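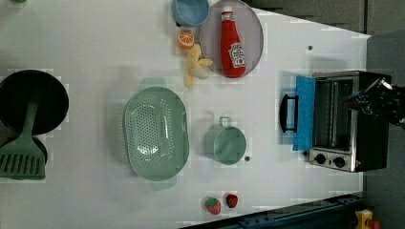 Play kitchens should be left out. There, said it. Not packed into the labelled tub at 4 every afternoon, not sorted by colour, not put back the way the box showed it. Out.

We had the Resta set first, then bits of Dero, then somebody's cast-off Zokitz pieces, and for a year I tidied the lot every single night. Pans with pans. Fruit with fruit. A colander never has spaghetti near it in a tidy house, it has other colanders. And next morning the tub got tipped over and we started again from nothing — the café, the soup, the customer who only wants ketchup, all gone.

A half-finished game is worth keeping. A spatula left across a frying pan is somebody's place in the story, same as a bookmark. Ketchup on the plate, fine, it's lunch. Banana with its peel open, also lunch. Put them in the fruit bag and you've closed the resturant.

I know the other side. Small flat, one table, grown-ups have to eat too. Fair. So give it a corner, a tray, the end of a shelf. And buy less! The Bitar catalogue has 200 pieces of pretend food in it and no child needs a pretend leek. A pan, a pot, a bowl, something to stir with, a few things to eat. 19 pieces would do most families for years.

The matching colours are for us by the way. That soft green everything comes in now. Children don't care, they'd cook in a shoe. I like it, I'll admit, looks nice on a white table, but dont let it turn you into a shop window dresser. Wipe round it. Leave the soup on.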